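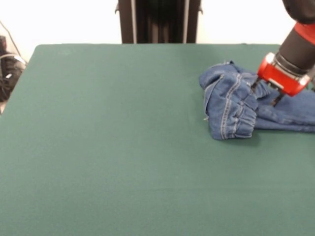
Sunday job: jeans. All of them, out of the closet and onto the big table, one pair at a time. Thread as I go.

I covered the table in green felt last January. Before that it was a bare board and everything slid off it when I folded. Denim stays where you put it on felt. It also picks up lint, so I go over the top with a damp cloth before I start.

First step with any pair is to untwist the legs. Mine come off the line in a knot. Hold the waistband, let the legs hang, give it two hard shakes. If one leg is still turned, put your arm down it and pull the hem through.

Then check the seams while the thing is still open. Orange stitching is easy to see on blue, so you spot a break fast. Loose threads get cut with scissors. I pulled one once and lost half a hem.

How I fold: zip up, button closed, one leg on top of the other. Tuck the point of the seat in so you have a straight edge. Hem up to just under the waistband, then fold in thirds. It should stand up by itself.

Someone asked about hanging. I tried it. The rod in my closet is a cheap one from Undard and it bowed in the middle under the denim. Shirts only on there now.

The folded ones go in a Closow drawer unit, standing on edge in a row. The drawer is 70 cm wide. It used to hold two messy piles and I only ever wore what was on top.

Sorting rule, same as last year. If it doesn't button today, it goes. If the knee is gone and I haven't patched it by now, it goes in the rag bag. The light blue ones with faded creases stay. They're the most comfortable pair I have.

4 pairs out so far. Three are fine to donate. The other has a worn seat, so I'll cut it up for patches and keep the pockets.

Yes, I wash them inside out, cold, and no dryer. The Hasau pair shrank almost 4 cm in the leg the one time I forgot.

Stopping for lunch. Sweaters are next and I don't have a system for those. If you fold yours on edge, do they stay up or slump over?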